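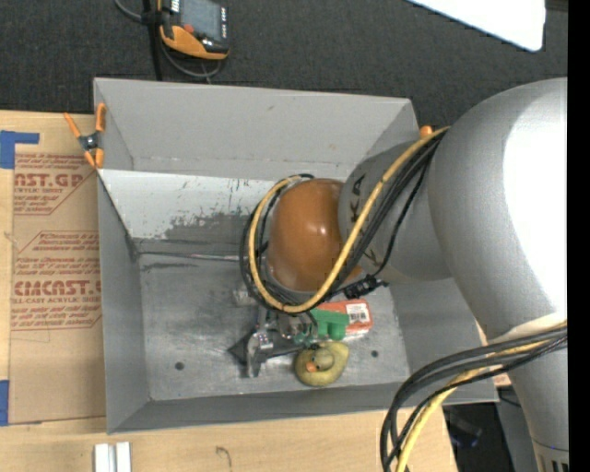 Bin picking with mixed items: a toy duck, a boxed item and a metal tool in one gray bin.

How to tell if a robot arm can do your sorting

Every few months somebody sends me a clip of an arm tidying a kitchen and asks if they should hold off on hiring. My answer is still no, and this page is the test I use to get there. It takes an afternoon. You don't need to know anything about robots, but you do need a box of your own junk and a seller who'll let you put it in front of the machine.

I wrote it for small shops with a returns bench or a parts bin, since that's who asks. It works for laundry and toys too, if you ever get a household machine to try.

Step 1. Write the chore down the way a person does it

Don't write "sort the bin." Write what the hands do. Pick up the thing, turn it so the label shows, decide where it goes, put it there, notice that it has a piece missing. Linnea Tveit runs the returns bench at Kristiansen and her list for a single carton came out at a page and a half. The quote she'd been given covered two lines of it.

Step 2. Pack a nasty bin

Take real stock. You want something round that rolls, a box, something shiny, something flat and dark, something you can see through, and at least one thing lying on top of another. Dump them in. Don't spread them out, and don't let the person giving the demo spread them out either. A deep bin with high walls is best, because a lot of arms that look quick over an open table get slow once there's a wall next to the part.

Clear plastic is worth including even if you hardly sell any. Cameras still have trouble with it, and so do they with polished metal under a bright lamp.

Step 3. Look at the arm before it moves

Check where the cables run. If there are big loops near the gripper, ask what happens when the wrist turns all the way over a corner of the bin. Ask how the bin is held down, and whether it would be held down like that in your building. Clamps are fine for a trial. On a line where the bins get swapped all day, somebody has to undo them, and that somebody is on your payroll.

Step 4. Run it and keep your hands in your pockets

Start a timer. Every time a person touches the bin, the part, the keyboard or the stop button, make a mark. At the Zemunley trial in June we ran 461 picks on a unit sold under the name Rutus. The brochure said 3000 a shift. I won't argue with the speed, it moved fast enough. It was the marks on my sheet that spoiled the arithmetic, and most of them came from small parts stuck along the foot of a wall.

Count a double pick as a miss. Count a drop as a miss even if the thing falls in the right place. Sellers will disagree with you here – let them.

Step 5. Shake the bin and go again

Same items, new pile. If the second run is much worse than the first, you watched something that had been set up for one arrangement. Selamawit Fikre does this with the lights off at one end of the room, and I've started copying her.

Step 6. Price the helper

Work out how many minutes an hour a person spent rescuing the machine and put a wage on it. Then add cleaning, spare gripper parts and the floor space. Gedow told us to expect nearly 2000 hours between gripper services, and I'd ask for a figure like that in writing, along with what the hours were spent lifting.

What I'd buy today

If your items are all the same box, go ahead, the arms are good at that and have been for years. If they're a short list of known parts that don't tangle, maybe, with the test above. For a mixed bin where anything can turn up, I'd wait. I'd say the same for dishes and laundry, which are the same problem with softer or more breakable stuff in it.

Gudrun Engström wrote to say her results with soft bags were better than mine. I've asked for her tally sheet and will add it under Step 4 when it comes.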